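About Bukolgate

Bukolgate makes cubby shelving for school kitchens, lunchrooms and small grocery counters. The company was started by Norbert Bodnár, who still draws every new unit himself. Design and cutting are done in one building, and assembly is done on the customer's site.

Our standard line is called Trivetti. It is a white laminated unit built from flat panels, with square and rectangular compartments of different depths. Mixed depths let a kitchen keep single pieces of fruit in view and put boxes or folded cloths elsewhere in the same unit. Fronts are open. Doors are not offered on this line. 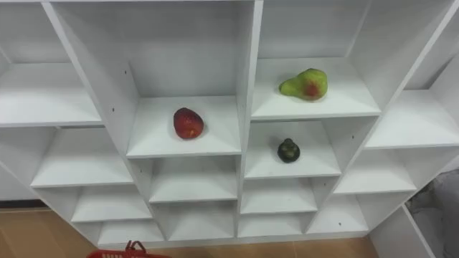 Panels are drilled before they leave the shop. Dividers are fixed first, then the horizontal shelves, then the outer sides. A unit takes 2 people to assemble, and the drawing supplied with it shows the order of fixing. Replacement panels are sold singly under the part number printed on that drawing; the most requested is 3129, the center divider.

For cleaning we recommend a damp cloth and mild soap. Scouring pads dull the matte surface. Ripe fruit should be lifted out before the shelf is wiped, and juice should not be left standing at the panel joints.

To date we have delivered nearly 3000 units. Orders of 10 or more are scheduled separately, and the schedule for the following school year closes in October. A second line, Ogura, uses the same panels at a lower height for younger children. Drawings for both lines are available on request.

Page last revised Feb 27, 2026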